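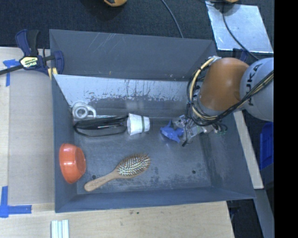

Clearing and Sorting Mixed Household Items from a Shared Bin
Student project report, Prutbridge
Gervásio Pimentel

1. Background

Shared houses collect small things that belong in no particular drawer. The Woro student house in Prutbridge keeps a bin for them near the kitchen, and by October it is usually full. My project looked at how such a bin could be sorted and how long the items stay in it.

2. Items

A typical small load has a bowl, a hairbrush, a cup and a few pieces that are harder to name. Kitchen things and bathroom things end up side by side. I used four groups: kitchen, personal care, hardware and unknown. The orange bowl and the white cup with the dark stripe went under kitchen. The wooden hairbrush was personal care. The blue piece with the points was entered as unknown.

3. The bin

The bin is grey and has a good deal of wear inside. Paint has flaked from the back and the floor is scuffed. There are two small round holes in the floor, so I did not record anything smaller than a coin. The sides slope, and round items tend to end up against them. A bowl on its side takes up more room than one placed flat, and long items such as brushes are best laid along the back.

4. Method

Each item was given a line in a notebook with its group, the date it went in and the date it was claimed. Loads were sorted on Monday evenings on a table. Over the whole project I made 837 entries. Items put back in the bin after sorting were entered again, so this is higher than the number of separate objects.

5. Results

Kitchen was the largest group, with nearly 500 entries. Unknown came second with 211. Most kitchen items were claimed within 9 days. Hairbrushes and combs stayed longer, and several were still there at the end of term.

The unknown group was too large to be useful. Splitting it by material would have helped, but I only thought of this after the first month and did not want to change the groups halfway through.

6. Further work

A second, shallower bin for cups and bowls should be tried. The labels also need larger writing.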